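**Joining two tables into one long work surface - gap, height, glue?**

**nernari_sews** wrote:

Hello all. I am setting up a cutting place for curtains in my back room and I want to push two tables together, long side to long side. I sew curtains for neighbors and for a small shop called Flandico, so the panels are long and the fabric is heavy. My present table is too narrow and the fabric slides to the floor while I cut.

My worry is the seam between the tables. Will the rotary cutter fall into it? My husband wants to screw the tables together with metal plates. I would like to take them apart in November, when family comes to stay.

Thanks in advance, Thu Đào

---

**Ekua Quaye** wrote:

Don't screw them. I did it and after one year I moved house and had holes on the underside of two good tables. Use clamps below the edge, one near each end. If one table is lower, put thin card under its feet until a ruler passes over the seam without a click.

The cutter will not fall in if your mat covers the seam. I never cut on the bare table anyway.

---

**sidra_b** wrote:

I disagree about the clamps. They are fine for paper work, but heavy curtain fabric pulls when you turn it, and with me the tables walked apart little by little. I have plates with short screws and I am happy. The holes are on the underside, who will look at them?

Also please check the height before you think about seams. Mine was too low and my back told me every evening. I put 10 cm blocks under the legs and it was a different life.

---

**Nusrat Amarasinghe** wrote:

Both ways work, I think it depends on the floor. On carpet my tables stay where they are. On tiles they move.

Thu, some things I would do in your place:

1. Choose tables with a light, plain top. Dark thread and chalk dust are easy to see on it, and a strong pattern makes the eyes tired. Cream is good, white is a little hard under a lamp.

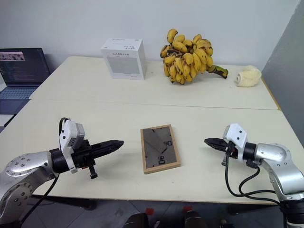
2. Put the back table against the wall, so it can only move in one direction. Then you need to hold only the front one.

3. Buy one mat that goes over both tables. Two mats with a gap between them will give you the same problem again, only higher.

4. Keep the iron on another table. I lost a mat this way, it bent and never became flat.

---

**nernari_sews** wrote:

Thank you, this is very useful. My floor is tiles, so maybe Sidra is right. But I like the wall idea. Nusrat, if the back table is at the wall, how do you reach the far side of the fabric?

---

**Nusrat Amarasinghe** wrote:

I pull the fabric to me and cut only on the front half. The back half is for holding the weight. If you want to walk around it, then no wall for you.

---

**Ekua Quaye** wrote:

For tiles: rubber feet. I bought a pack from Cirkunel, 5 dollars, and the clamps have stayed tight. Sidra, did you have rubber under yours?

---

**sidra_b** wrote:

No, I had felt. OK, maybe this was my problem and not the clamps :) I still keep my plates.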